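In Praise of the Slow Anthology

The Bradach anthology came out in October, 128 pages of short comics by people who mostly have day jobs, and I have now read it twice, which puts me one ahead of its publisher.

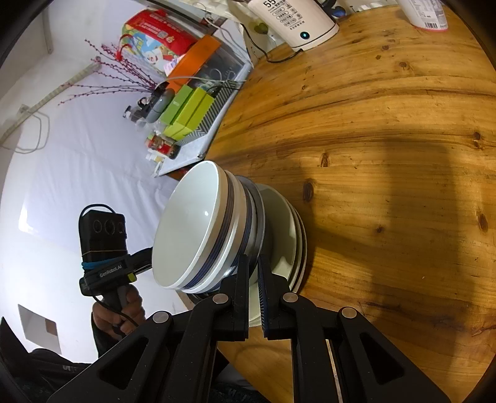 Bernardo Amaral thinks I'm being sentimental. A book that takes five years to reach readers, he wrote to me, has missed the conversation it was meant to join, and half the artists in it can't stand their own pages anymore. He would have put everything online the week it was inked.

He may be right about the pages. Teófilo Chambi's story, "Lencho," has a horse in it that Chambi himself could surely draw better by now. I like the bad horse. It has been leaning on the same fence since before the printer was hired, and it looks it.

What I don't buy is the bit about the conversation. I follow nearly 400 cartoonists, and the conversation is mostly about which site is broken today. A print run of 3,000 will sit in boxes, then on shelves, then in some cousin's bathroom - and the cousin will read it to the end, ads included.

Volume two is promised soon. I've cleared a shelf and told my heirs.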